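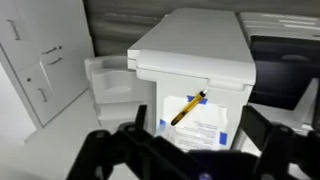 Re-enlistment intentions were recorded in the last six months of a first term. Of 3,000 airmen approached at Remgate, 2,595 replied. Replies were made on paper, as earlier work (Nakamura) found fewer blank items than with screen forms. Paper also needs little equipment - a printed sheet can be taped to the front of a plastic box and a pen left against it (Figure 1).

Figure 1. Printed sheet held with blue tape, and yellow pen.

Home state, age at entry and trade were then matched to service records. Entries that disagreed on date of entry were left out of the main model.
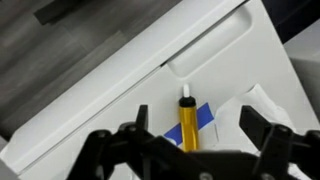
3.2 Follow-up sample

A second form went to 800 of those who replied, drawn at random within each trade. It repeated the items on family moves before enlistment and added one on schooling.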